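Project report: Bimanual demonstration recording with hand-held grippers
Katherine Bermúdez
Practical module, Zovard group
Submitted 2021-08-19

1. Task

The module brief asked each student to take one part of the Drundska recording chain and bring it to a state where the next group could use it without help. My part was the alignment of the left and right gripper streams. The other parts (jaw sensing, storage, and the Mekden arm on which the trained policies run) are covered in separate reports and are mentioned only where they affected mine.

At the start of the module the two streams were saved as separate files with separate clocks. Each gripper had its own camera and its own pose estimate, and the two estimates had no common origin. A policy trained on one hand alone did not need this. For two-handed tasks such as holding a pot steady while the other hand works on it, the relative position of the hands matters more than the position of either hand in the room.

2. Approach

Two methods were considered. The first was to place both pose estimates in one map of the room, built in advance by walking one gripper slowly past the walls and furniture. The second was to observe one gripper directly from the camera on the other, using a marker block with printed patterns on its faces. The map method works when the hands are far apart. The marker method works when the hands are close and in view of each other, and this is also when errors do the most harm.

I used the map as the main source and the marker as a correction. When the software finds at least one complete marker face, it computes the position of the block relative to the camera and compares it with the value predicted from the map. The difference is passed through a slow filter so that a single bad detection does not shift the whole recording.

The lens is very wide, and straight table edges come out strongly curved. The lens model supplied with the older software assumed a normal field of view and gave poor results away from the centre. I replaced it with a fisheye model and repeated the calibration with the printed board held near the rim of the picture as well as in the middle. Most of the calibration time went on the rim views. 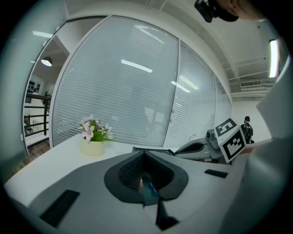
Rooms with a lot of glass need extra care when the map is made. Reflected ceiling lights move as the camera moves, but not in the way a fixed point would, and the mapping step sometimes accepted them as landmarks. Rejecting very bright regions before feature extraction removed most of these. Closed blinds cause a different fault. The slats repeat at an even spacing, so a feature on one slat can be matched to the next one up or down. I lowered the weight of features lying on repeated horizontal lines. The setting is called "stripe_weight" in the configuration file and should be left at its default unless the room has plain walls.

3. Time alignment

The clocks were aligned by a short movement at the start of each recording. The operator taps the two grippers together, and the tap is found in the motion data of both. This was simple to add, but it depends on the operator remembering to do it. The recorder now refuses to save a session with no tap in its opening seconds. Clock drift within a session was corrected linearly between the opening tap and a second one at the end.

4. Results

The final test set held 3,092 frames in which the marker was detected. Of the recordings made for it, 11 were rejected by the consistency check and inspected by hand. The usual cause was a marker face seen at a very shallow angle, where the detector reported the right pattern but a poor orientation. A limit on the viewing angle was added afterwards. The rejected recordings were then processed again, and those with a second usable face passed.

No external motion tracking system was available, so the figures describe agreement between the two methods and say nothing about absolute accuracy. I had planned a comparison on the Forsberg rail in February, but the rail was in use by another group.

5. Known faults

The marker block adds length and weight at the end of the gripper, and operators with smaller hands found it tiring. A lighter block was drawn but not printed. Sleeves can cover part of the view when the arms are crossed, and the software treats this as a lost marker without giving a warning. The map must be made again if large furniture is moved.

The configuration files and the calibration script are in the group's shared folder under "align". The script stops after 1,000 calibration views; the limit is set in the first line and can be raised.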